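Review: The Turell Bench Arm, After 17 Weeks of Sharing a Room With It

Filed under: Lab equipment, Automation, Things we now have to schedule

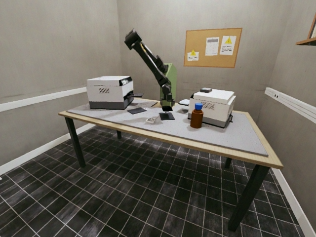 What you're buying

The Turell is a bench arm for small labs that move plates from one box to another all day and would like to stop. The layout is simple enough: an instrument on either side, the arm on its green base at the back, and a mat in between where plates wait their turn. It fits on one table. Our lab paid $3559 for the arm and gripper, with the Rellside scheduling software billed separately, as we learned from the bill.

We're a water testing lab with seven people on the bench. Before the arm, plate moving was shared out by a sign-up sheet that everybody respected until flu season.

Setup

The quick start guide promises an afternoon. We took two days, one of them spent teaching the arm where the tray was after somebody leaned on the table. Put the table where people don't lean. Then tape the floor around the legs, and put up with the jokes about crime scenes.

Teaching positions is pleasant work if you like nudging something a hair to the left for an hour. The Rellside screen is clear and the buttons are big. The error messages read like a disappointed landlord wrote them. "Plate not where agreed" is my favorite.

Day to day

It's good at the job. It picks up a plate, carries it over, sets it down, and doesn't tell you about its weekend. Speed is nothing special. Anyone on our bench can beat it for the first 20 minutes, and I've seen a grown chemist do so and look around for applause. By midafternoon the chemist is getting coffee and the arm is still going.

What it wants in return is tidiness. Bottles have spots now. So do lids. We used to set things down wherever there was room, and a bench that had been a sort of shared junk drawer has turned into a parking lot with assigned spaces. I resented this for a month. I now do it at home with the spice jars.

What it did to the jobs

No one was let go, which was the first question at the staff meeting and deserved to be. What changed is the shape of the day. The technician who used to do the early plate run comes in at nine like everyone else, and misses the quiet. Two people who never cared for software are now the ones we call when the schedule jams, and they got a small raise after asking for it twice. Wrists are better across the board. Conversation is worse, as plate duty was when you heard the gossip.

There's also more paperwork. Somebody has to check the run log, and somebody has to sign that they checked it. The hours we saved on moving plates didn't all come back as hours. I'd guess half went to reviewing results properly, a real improvement, and the rest went to meetings about the arm.

Compared with the Vahidi

We had a Vahidi on loan before buying. It's faster and quieter, and its training course is better. It also needed a service visit whenever we moved an instrument, and we move instruments. If your bench never changes, get the Vahidi.

Complaints

The gripper pads wear out sooner than I'd like. Limosach, the dealer, sells replacements in packs of 17, a number I can't connect to anything. Phone support is friendly and closes at four. The restart tone is cheerful in a way that doesn't suit the occasion.

Verdict

Four out of five. Buy it if your people are tired of carrying plates, and ask them first what they'd like to do with the time. Get the spare pads in the same order, and have Limosach put the software price on the quote.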